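Handout 4: Headphones, and how to put them away
Household Objects, Clulterdale evening course, room 102

Last time we did chairs, which most of you had met before. Tonight it's headphones — an object everyone owns and hardly anyone stores. Jinlong Su has asked for less theory this term, so there are only two headings.

## 1. The parts

Learn three words and you can follow any repair leaflet, including the one from Gunatlow, which runs to 37 pages and has no index.

- **Headband.** The curved bit. It does the gripping and gets all the blame.
- **Ear cup.** The shell on the outside, often coloured so you can find it under a coat.
- **Cushion.** The soft pad. Wears out first, costs the most to replace.

Red and black is a common pairing. Laid flat on a white table, a pair like this shows its red headband curving round one side and the dark pads of both ear cups on the other, so practise naming the parts from there.

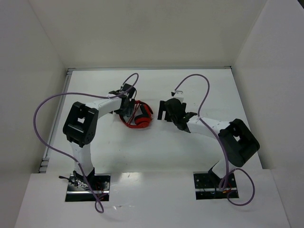 ## 2. Putting them away

1. Unplug the lead, if there is one. Don't pull it out by the wire. You know who you are.
2. Pick up by the headband, near the middle. One ear cup is not a handle.
3. Wipe the cushions with a barely damp cloth and let them dry.
4. Hang on a wide peg, or lay flat in a drawer with nothing on top. A thin nail will dent the padding by January.

**For next week:** bring a pair from home, in whatever state. Read the Tang chapter on cables, up to the knot diagrams. The Drilteck pegs are in the cupboard — please put them back.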